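Tuesday is when the Greltdale repair evening happens, and every Tuesday I hear the same advice about old desktop computers. Most of it is rubbish. I've been fixing other people's machines for years and I'd like a few of these tips to go away.

## "Blast it out every month"

No. A home computer that sits on a desk wants cleaning once a year, perhaps twice if you have a dog or the thing lives on the carpet. The people who say monthly are usually selling tins of air. Prarnari charges 9 pounds for a tin that's empty before you've done the second fan.

A soft paintbrush and a vacuum nozzle held a hand's width away will do nearly all of it. Switch off, pull the mains lead out, lay the case on its side and take the panel off. Hold fan blades still with a finger while you brush.

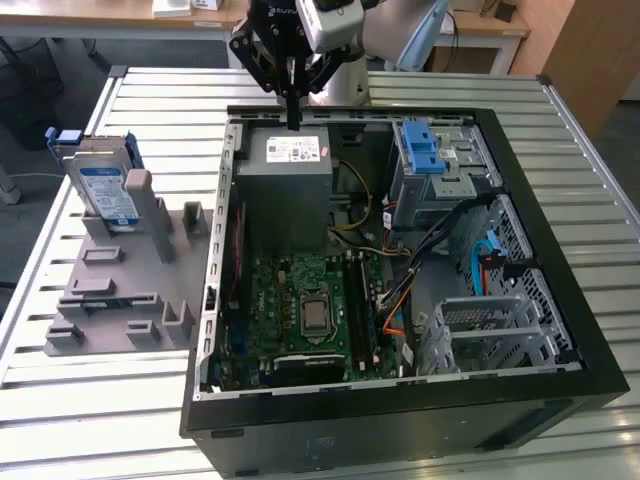 Moira disagrees about the vacuum and says she'd never let one near a circuit board, static being what it is. Fair enough. I've not killed one yet, but I keep the nozzle well back and let the brush do the work, and if you're nervous use a hand bulb blower instead.

## "New thermal paste makes it like new"

It makes it like an old computer with new paste. If the fan roars when you open a web page, and you've already cleared the fluff, then yes, try it. A pea-sized blob, old stuff wiped off first with isopropyl alcohol and a lint-free cloth. Don't bother with the Vavum "gold" paste, which costs three times as much as the plain sort and behaved exactly the same in my own machine.
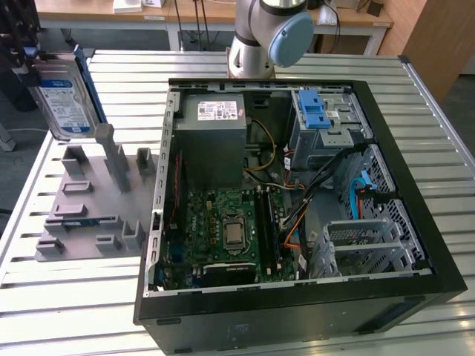

*Side panel off: power supply top left, processor near the middle of the board.*

## "Fit a bigger power supply and it'll run faster"

It won't. A 600 watt unit doesn't push more speed into a machine that was happy with 315. It only supplies what the parts ask for. A 1000 watt one in a family computer is money down the drain.

Two things before you buy any replacement:

- Check the shape and the plugs. Some big makers use their own, and a standard unit may not fit.
- Never open the power supply itself. The parts inside can hold a charge long after it's unplugged. Brush the grille and leave it there.
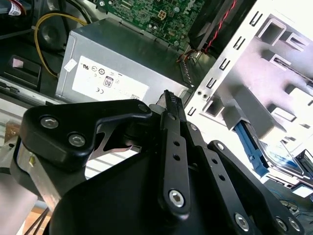

The same goes for cables. I'm told a tidy loom "improves airflow", and in a case with a big fan and half its space empty I doubt you could measure it. Tuck them clear of the fan blades and get on with your evening.

## "Rub the memory contacts with a pencil eraser"

This one half works, which annoys me. Taking the memory out and pushing it firmly back in cures a surprising number of dead machines. The eraser gets the credit. It also leaves crumbs, and a gritty one takes metal off the contacts. Reseat first, listen for the clips, try it. If the contacts really are grubby, a wipe with the same alcohol is plenty. 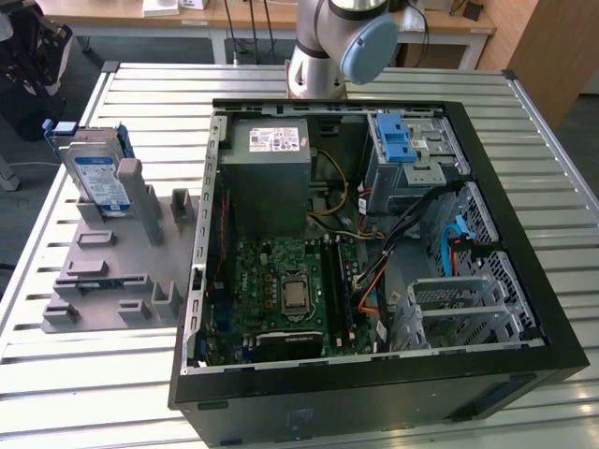
Screws go in an egg box, one cup for each stage. I was sold a magnetic mat by Correia for this and went back to the egg box within a week. Put the panel back on before you plug in, and if the machine still won't start, check the switch on the back of the power supply before you ring anybody.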